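4.2 What people mean when they say a counter is "busy"

I went into this part of the project thinking "busy" would be the easy word. It shows up everywhere in the comments (there are 3291 of them, and I read every one, mostly at my kitchen table in October), and everyone seems to know what it means. Then I tried to code it and spent most of a month changing my mind!

The comments come from 117 households in Lultavus who had replaced a kitchen or bathroom counter through Pedance. Each household kept a diary for 8 weeks after the installers left. I asked them to write whatever they noticed about the new counter, good or bad, and I gave them no list of words to pick from. Some wrote a line a night. One sent me a long complaint about grout that had very little to do with the counter, and I enjoyed it a lot.

My first pass treated "busy" as a comment on the pattern itself: more veins, more speckle, busier counter. That fell apart fast. Plenty of people with heavy veining never used the word, and several with nearly plain counters used it over and over. So I went back into Gridex, pulled each comment that had the word in it, and read the entries on either side.

I ended up with 2 main uses. In the first one, the pattern gets in the way of a job. People talk about crumbs they can't find, a contact lens that vanished, a spill somebody put an elbow in the next morning. In the second, the counter is fighting with something else in the room, usually the backsplash, sometimes the floor, and once a set of curtains that the writer clearly wanted an excuse to get rid of. The second use fades over the weeks. The first one sticks around, and if anything the later entries sound crankier.

Finish muddied all of this. Owners of dark polished counters kept sliding from pattern to shine inside one sentence - "it's so busy over by the window" - when the rest of the entry was plainly about light coming off the top. I coded those separately as shine comments. A second reader might draw that line somewhere else, and I'd be fine with that. Matte counters hardly came up here, so I can't say much about them.

For readers who don't spend their days around this stuff, Figure 3 gives an idea of the dark, glossy, veined type of finish I have in mind. None of the diary households are shown.
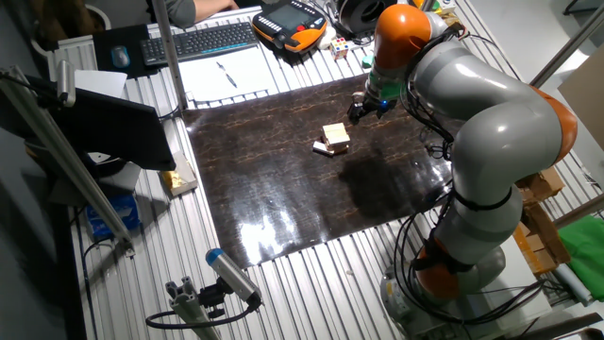
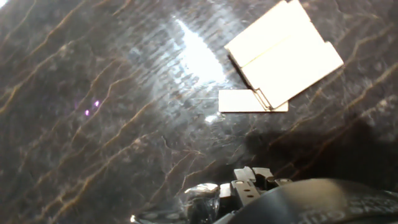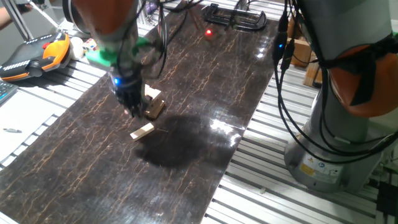 Figure 3. A dark, glossy surface with a marbled pattern. The second view shows the veining closest, with glare near the top.

Does a busy pattern put people off for good?

Mostly it doesn't. Households whose complaint was about matching the room had largely dropped it by the end of the diary, and many of them were writing kindly about the same counter. The ones who kept losing things on it stayed annoyed, and I take that group up again in 4.3 along with the cleaning entries.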